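Chapter 5
Reading the Surface: Grain, Light and the Wooden Tabletop

Most of us have leaned our elbows on a wooden table every day of our lives without once really looking at it, and I'd like to begin this chapter by asking you to slow down and do just that. 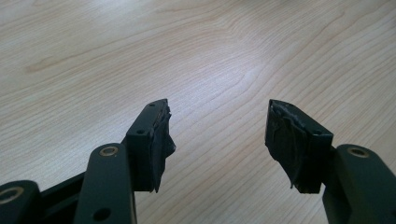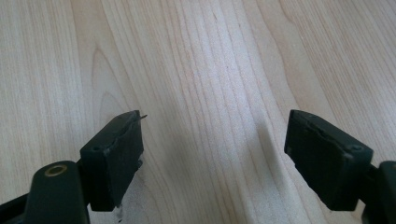
Figure 5.13 A light-colored wooden tabletop with curved grain figures, in both views, and a bright sheen where the surface catches the light.

Grain lines are really the edges of growth layers, and where a saw passes through them at a shallow angle they open out into loops and arches (cathedral grain, as woodworkers like to call it). Find a table of your own before you read on, and give it a good five minutes near a window!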